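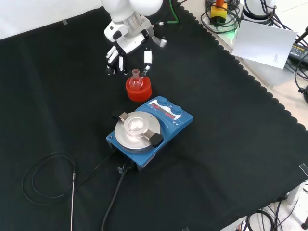 *Robot hand above a round-bottom flask, with the stirrer hotplate in front.*

# Can a robot arm do the fiddly bench jobs yet, or am I dreaming?

**Posted by marmaladebench** in Small Workshops & Home Labs

Hello all, and sorry in advance for the length of this one. I run a very small business making wood finishes and scented oils, and the bit of it I dread is the making up of test batches. It's all little round flasks, stirrers, probes and waiting. You set the flask down, clamp it, put the probe in, turn a knob, watch the numbers, turn it back a touch, and then do the whole thing again with a slightly different mixture. I did 70 of them last November and by the end my wrists were complaining so loudly that my husband started doing the washing up without being asked.

The picture at the top is the sort of work I mean. I've been reading about arms with proper fingers on them, as opposed to the two-pronged kind, and one supplier (Vodent, if anyone knows them) has quoted me for a hand and arm together. Their salesman was lovely but he did say "in principle" rather a lot. The monthly lease comes to £773, and for that I could have a school leaver in two afternoons a week, who could also answer the phone and carry boxes.

So, what I'd like to know from people who have used one: can it pick up a small glass flask by the neck and put it somewhere sensible, over and over, without me standing there holding my breath? And is there any hope for the knobs? I don't mind if it's slow. I'm slow myself before ten in the morning.

---

**Afiq Jugah**

I look after the equipment in a teaching lab and we've had an arm with a fingered hand for a couple of years, so I'll tell you how it has gone for us, good and bad.

Picking up a flask is the part that goes best. If the flask always starts in the same holder, in the same spot, ours will lift it by the neck and move it across the bench all day long. We kept a tally on the wall for one term, and it made 1,061 lifts with 2 breakages, which beats our first-years by a long way (and most of the staff, me included). The neck is a nice shape for fingers. Where it gets into trouble is if somebody nudges the holder along an inch and doesn't tell it, or if there's a drip of oil on the glass. Clear glass is awkward for cameras as well, so a holder in a good strong colour on a plain dark cloth is worth having. We use black cloth under everything now and it helped more than the software update did.

Setting down is harder than picking up. A round bottom has no flat to land on, so it has to go into the holder fairly straight, and a person does that by feel without even thinking. Ours hovers, comes down, touches, goes up again, thinks about life, and comes down again. You get used to it.

Knobs I would leave alone. We tried for most of a spring to get it turning the dial on a hotplate stirrer and it could do it, but it would overshoot, and with heat involved I wasn't happy. What we did in the end was buy a stirrer that takes its settings down a cable from the computer. Have a look round the edges of yours before you spend anything – if there are connector ports on it, look up in the manual what they're for, as you may have half the job solved for the price of a lead.

The probe is the real nuisance. Anything thin and stiff on the end of a curly cable will try the patience of a saint, and it tries the patience of a robot far more. I still put ours in by hand every time. Same with clamps.

Two other things. Wherever you put the stop button, make sure you can reach it from the side you normally stand on. And budget for cables, I mean the time spent sorting them out, tying them back and tracing which one has come loose on a Monday morning. It's a bigger part of my week than I'd like to admit.

With batches that all differ from one another, I'd hold off on the lease for now. If you ever settle down to making the same three mixtures again and again, ask me again and I might say something different.

---

**kwokfan_dave**

Don't bother. My brother in law got a Kwok arm for his garage to sort screws and it's under a sheet now. Get the school leaver.

---

**tilly_of_the_valley**

I'd agree with most of what Afiq has put, but I wanted to add a kind word for the middle way, because I was in your shoes with candles! I don't have an arm at all. I have a Sondier pump that doses the liquids for me and a stirrer on a timer, and between them they took away most of the standing about, which was what hurt. I still lift every jar myself and I find I don't mind that part, it's rather soothing with the radio on.

There's also a place near me called Kivance that lets you book a morning on one of their robot benches and bring your own bits along. They were very patient with me and my wax. It might be worth finding somewhere similar near you and taking your own flasks, dirty necks and all, before you sign anything. Ask them to let you move the holder halfway through and see what happens. Do let us know how you get on, and I hope the wrists are better x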